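Right, a few of you asked how the sourdough and spice thing is going so here's a thread. Get a cup of tea, I've had two already.

Short version: I've been trying to make injera at home since April and I finally got one off the pan in one piece on Sunday. One! I nearly rang my mum.

It all started with Gondar, the little Ethiopian place behind the station. I went in to get out of the rain, had the lentils, and then had the lentils again twice that same week. The bread is the bit I couldn't stop thinking about. Sour and spongy and full of tiny holes.

So I bought teff flour. Nobody near me stocks it except Uniyal (the grocer's with the green awning, used to be a carpet shop) and they had 3 bags left. I took 2 and felt greedy all the way home.

First go: I got impatient and gave the batter one night. Pancakes. Sad brown pancakes. We ate them with jam.

Second go: left it for days, went away for the weekend, came back to a kitchen that smelt like a changing room. Lid had popped off. It was down the side of the bread bin and I'm still finding bits of it.
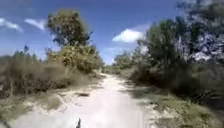

Third go I did it properly. Fed it, poured the dark water off the top, stirred it, left it alone. When it started fizzing I took a bit out, cooked it with water till it went gloopy, let it cool and stirred it back in. Somebody on here told me to do that (thank you, I've lost your post) and it made all the difference to the holes.

The pan matters more than I wanted it to. My old one has a bald patch where everything sticks, so I gave in and got a big flat Planura one in the sale. You pour in a spiral from the outside, wait for the eyes to come up, then lid on and DON'T touch it. I always touch it.

Stew-wise I'm keeping it simple. Red lentils, a silly amount of onion cooked down with no oil for 20 minutes, berbere, garlic, then the oil. More onion than you think. No, more than that.

Next job is getting the edges to stop curling up like old sandwiches. If anyone's cracked that please shout, I've got half a bag of teff left and a starter that wants feeding again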